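Home Life Features Food Gardens Money Subscribe

The cult of the tea tin

We are told that a decent canister will rescue our tea from ruin. Our writer has kept one for months and has her doubts
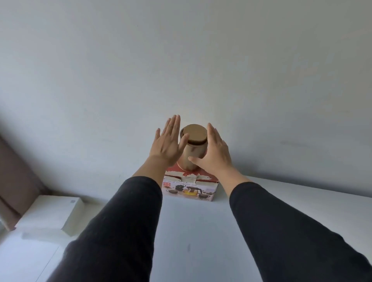

Samer Sabbagh wrote in after our piece on kitchen clutter to say that he had thrown out every tin he owned and couldn't taste the slightest difference. Tea comes in a packet, his letter went on, the packet has a fold and a peg, and anything more is furniture.

I read that letter twice, the second time standing up, with the kettle on and a bronze-coloured metal canister on the worktop in front of me. I had bought it in February. I had been telling people it was worth the money, and I had been saying it in the voice people use for gym memberships.

So what is a tea tin for? The received answer is that tea has enemies. Air, light, damp and strong smells are the ones usually named, and I have no quarrel with the list. Leave a saucer of loose green tea beside a pan of frying onions and you will end up with something fit for neither the cup nor the pan. Where I start to part company with the sellers is over how much of this a handsome cylinder prevents, and for whom.

Take air. A canister bought for 2 ounces of leaf and filled with 2 ounces of leaf does its job well enough on the first day. Then you start drinking. By the third week the tin is mostly air, and every morning you lift the lid and let in a fresh supply. A packet with its top rolled down at least gets smaller as the tea does. The tin stays the same size and looks splendid doing it. Some makers get round this with an inner lid that sits down on the leaf, and I will say a good word for those. Plenty of the tins sold as gifts have one lid and a nice finish.

Take light. Yes, metal keeps it out. So does a cupboard door. The people who worry most about light are very often the people who keep the tin on open shelves, where it can be admired, next to the hob, where it can get warm.

Damp is the argument I take most seriously, having once lived in a flat where the salt had to be chipped. But a loose lid in a damp kitchen is a loose lid, whatever it is made of. The test is simple and you can do it in the shop if the staff are patient. Put the lid on and lift the tin by it. If the body comes up too, you have a reasonable fit. If it slides down slowly when you let go, better still. If it rattles, put it back and buy biscuits.

I tried this on a wet afternoon in Dornby, in a shop called Condell that sells tea, coffee, teapots and a quantity of things with bees on. The cheapest tin passed. The dearest, a lovely object with a knob on top, dropped its body on to the counter and made a woman by the scented candles jump. I was asked whether I needed any help. I bought a strainer out of guilt and have yet to use it.

Then there is the box. Tea tins tend to arrive in printed cardboard, and the cardboard tends to come with a good deal of prose. You will be promised calm, or ceremony, or a return to something your grandparents apparently had. Mine kept their tea in a jar that had held pickled onions, and the return to that is one I can do without. Photographs of the product are popular too, presumably for anyone who might open the flaps and fail to recognise what is inside.

I have kept a good many of those boxes, I'm afraid. They get soft at the corners, the flaps tear, and they go on living under the stairs on the grounds that the tin might one day need to travel. It won't. If you are short of space, flatten the box the day it arrives and be done with it.

What surprised me, when I began asking readers about this, was how strongly people felt. The last time we mentioned tea storage we had 2,159 responses to a short questionnaire at the bottom of the page, and a fair number ran on into the margins of what our form allows. Many had a tin. Rather fewer could say when they had last washed it. One reader in Zandcombe told us that she had been topping up the same canister for over 6 years without ever reaching the bottom, and that she thought of it as a sort of sourdough. I have thought about her bottom layer more than I would like.

Please don't do this. Old leaf under new leaf is the worst of both, and it is the one habit that a tin positively encourages. With a packet you see the end coming. With a deep, dark cylinder you simply pour in the next lot. Empty it, wipe it out with a dry cloth, and if you must use water, leave the thing open overnight before you fill it again. Skip the washing-up liquid if you can. I once drank lemon-fresh Assam for a fortnight.

Smells are the other matter. A tin that has held smoky tea or anything with bergamot in it will hold on to the memory for a long time. Sellers suggest a separate tin for each tea, as sellers would. My own view is that one tin for everyday leaf and one for the smelly stuff is plenty, and that the smelly one can be any old thing with a tight lid. A cocoa tin is fine.

I did run a trial, of a kind. I bought one bag of Mughal, the strong loose blend I drink most mornings, put half in the bronze tin and left half in its bag with the top rolled and pegged. Both lived in the same cupboard. After a month I had my husband make a cup from each while I sat in the next room with the radio on. I picked the tin as the fresher. I felt very pleased for the length of time it took him to find the note he had made of which was which, and the cup I had praised was the peg. We did it again the next day and I got it right, so I can report a draw. It proves very little, except that a month is too short a time for a tea drinker of ordinary talents to suffer by.

Leave it half a year and I expect the result would be different. But who leaves it half a year? If you drink tea daily, you will finish the packet before the air has got very far. If you drink it rarely, buy less. I can see the sense of a proper canister for somebody with an expensive green tea that comes out on Sundays, and I would want the inner lid for that, and a small size.

And yet the tin is still there, and has been moved twice for dusting. I like taking the lid off. I like the weight of it when it is full, and having to use both hands when mine are cold. Measuring out from a tin with a proper scoop is tidier than shaking leaf from a bag with a torn corner, which in our house sends a good pinch into the cutlery drawer every time. Those seem to me decent reasons to own one. They just aren't the reasons on the label, and I wish the shops would sell it on them — it would save us all a lot of reading.

I wrote back to Samer Sabbagh to say that he was mostly right about the taste and that I was keeping the tin regardless. He replied by return. He had found one of his old ones at the back of the garage, he said, and was keeping picture hooks in it.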